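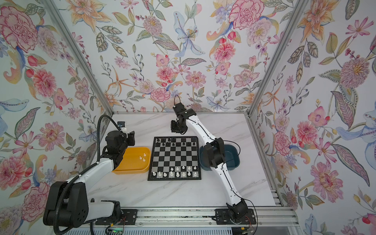 So, der Antrag fürs nächste Jahr ist fast fertig, und ich sitze seit gestern Abend wieder vor meiner Tabelle und schiebe Zeilen hin und her. Wer hier schon länger mitliest, weiß ja, dass ich das mit dem Budget jedes Mal unterschätze. Beim ersten Arbeitsplatz dachte ich noch, ich bestelle zwei Arme, schraube sie an ein Profil und fertig. Haha.

Diesmal will ich es ordentlich machen, denn es soll ein zweiter Platz dazukommen, drüben in Pastcombe. Im Juli hatte ich schon mal einen Entwurf, der war aber zu optimistisch (ich hatte die Kabel komplett vergessen, die Kabel!). Also alles noch mal von vorn.

Der größte Posten bleiben natürlich die Arme. Zwei Stück, einer links, einer rechts, beide an der vorderen Tischkante. Ich habe eine Weile überlegt, ob der neue Platz erst mal mit einem auskommt. Aber gerade bei Schach möchte ich beide Seiten haben: links die Schale für Figuren, rechts die Schüssel, und keiner muss quer übers ganze Brett langen. Angeboten haben Avach und Gatti. Gatti ist beim Preis besser, will aber 7 Wochen Lieferzeit, und bei Avach bekomme ich die Montageplatten gleich mit. Ich tendiere zu Avach, auch wenn mir das Herz ein bisschen blutet.

Dann kommt der Kleinkram, und der ist wirklich gemein. Aluprofile für den Rahmen, Winkel, Nutensteine (nehmt mehr, als ihr braucht, die verschwinden einfach), Wellschlauch, Stecker, Netzteile. Beim letzten Mal waren das am Ende über 200 Euro nur für Zeug, das in keiner Liste stand! Deshalb gibt es jetzt eine eigene Zeile »Kleinteile«, und die wird nicht mehr gekürzt, egal wie schön die Summe dann aussähe.

Die Kamera am Handgelenk plane ich wieder fest ein, und eine Reserve dazu. Bei den Greifern bin ich noch unsicher. Für Bauern und Türme wären mir etwas schmalere Finger lieber, aber Sonderfinger kosten extra, und vielleicht drucke ich erst mal selbst welche und schaue, wie weit ich komme.

Was ich fast vergessen hätte: Spielmaterial. Klingt albern in einem Geräteantrag, ich weiß, aber ein Brett, zwei Sätze Figuren und ein paar Schalen stehen jetzt mit 102 Euro drin. Und Tapete! Ich bleibe bei den großen Blumen, drei Wände rundherum, gern noch bunter. Eine Rolle mehr als ausgerechnet, sonst passt das Muster in der Ecke wieder nicht und ich ärgere mich jeden Morgen darüber.

Offen ist noch der Transport. Der Tisch kommt aus Evthorpe, und die Spedition will wissen, ob die Platte einzeln verpackt wird oder schon im Rahmen sitzt. Ich würde sie lieber einzeln fahren lassen und vor Ort aufbauen, das kostet mich aber einen ganzen Tag zusätzlich.

Abgabe ist am 10. Oktober. Bis dahin brauche ich noch das zweite Angebot schriftlich und eine Antwort zu den Netzteilen. Falls jemand von euch einen guten Händler für Wellschlauch kennt, schreibt mir bitte in die Kommentare!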